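The Grid

Nelli had the tape roll on her wrist like a bracelet and the phone jammed under her chin.

"Squares," she said. "She wants squares. No I don't know why. Because the Dreswood people had squares."

Paper down first. Then blue tape, corner to corner, pull it tight, press with the thumb. Four hours till the van. 12 costumes still in bags and one brown cloth that had to be folded flat, Snædís said, flat, not nice. Flat.

The first line went down fine. The second went down fine. Then somebody leaned.

She heard it more than saw it. That small crunch. She said a word in Finnish and kept going becuase what else.

Snædís Steinarsdóttir came in with her coat on. Snow on the shoulders. Looked at the table a long time.

"It's puckered."

"It's one spot."

"The tape is torn."

"One spot, Snædís."

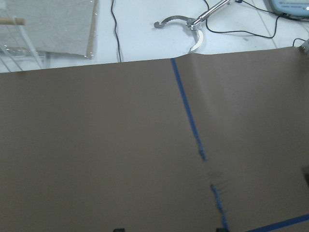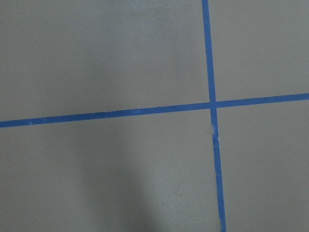
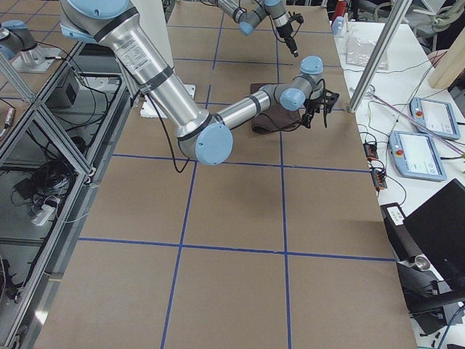

2. What Snædís wanted

Not squares, as it happened. She wanted Clodbridge. The old shop, the cutting table, her mother's lines chalked on it so every piece had a box to sit in. Sleeve. Collar. Sleeve. You could find anything in the dark, her mother said, and once in a power cut she did, fifty buttons and a hem, humming.

She didn't tell Nelli any of this. Took her coat off. Put it on a chair, it slid off, left it.

"Give me the roll."

"There's no time."

"Give me the roll, Koskela."

Nelli gave her the roll.

They worked from both ends. Rip, pull, press. Rip, pull. The phone went again, it was Khamphan about the van, the van was early, or the van was late, the line was awful. Nelli said yes to everything. Nelli said yes, seventy, fine, seventy, and hung up and had no idea what she'd agreed to.

"Seventy what?"

"I don't know."

Snædís laughed. First time since Nandovska, first time in weeks probaly. She had a bit of blue stuck to her sleeve and she was smoothing the bad place with the flat of her hand, over and over, the way you'd quiet a dog.

"It won't go down," she said.

"Leave it."

"She would've made me start over."

"Well," Nelli said. Outside a horn, two short ones. "She's not driving the van."

Snædís kept her hand where it was. The horn again. Then she bent and picked her coat up off the floor and shook it out, and went to get the door.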